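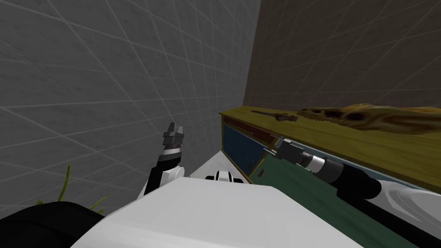 *Pictures: Elspeth Ogilvie / Sandhu simulation desk*

These pictures come from our remote control work in the Zullumberg room, a simulated room with a long cabinet along one wall. A person in our office moves a pair of hand controllers, and the arms of the simulated robot follow. Every run is saved and later used to teach the robot the same task. The page was put together on April 1, 2023, mostly for the people at Duvirberg who asked what a day of this work looks like.

We started on this room in February. The cabinet came first and the walls and floor were done the same week. The dinosaur skull was added because we wanted something large and uneven on the top, with the arms having to work near it. It has stayed in since.

Elspeth drives most of the runs. She sits with her elbows on the chair arms and keeps the left controller still when only the right one is needed. New drivers tend to move both hands at once, and those runs are harder to learn from.
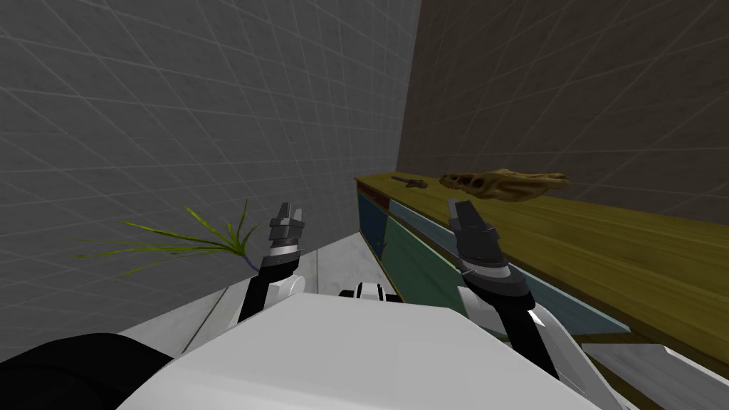

A driver gets 10 minutes at a time and then takes a break. Longer turns were tried and the motions got sloppy near the end. After each turn the driver marks which runs to keep – a bump against the cabinet is enough to throw one out.

The set now holds 727 saved runs. They were made by 2 drivers, and Elspeth did the larger share. We replay every one of them from start to finish before it goes into training, and the replay is also where we pull still pictures.

The view is from the robot's side, looking out over its own body. Drivers asked for this. With a view from across the room they kept mixing up left and right.
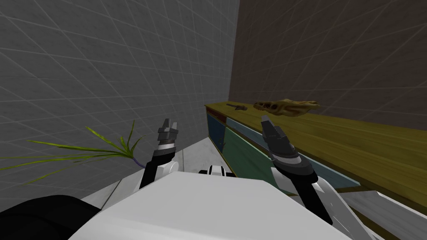

*Both arms raised, right gripper just below the skull.*

Speed matters less than we first thought. A slow run with one clean path is worth keeping, and a fast one with three corrections in it usually goes. Elspeth pauses before she brings the gripper in close, and the trained robot has picked up the pause too. We may trim it out of the next batch.
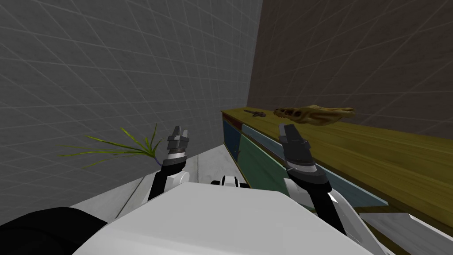 Reading time: 2 min

The controllers were bought from Lomisport and have held up well, apart from one sticky trigger – now replaced. We keep the old one in a drawer for parts.

Next we will move the starting point of the arms between runs. So far there are 9 starting points on the list, and Elspeth wants to try each of them herself before anyone else drives. More pictures will go up when that batch is finished.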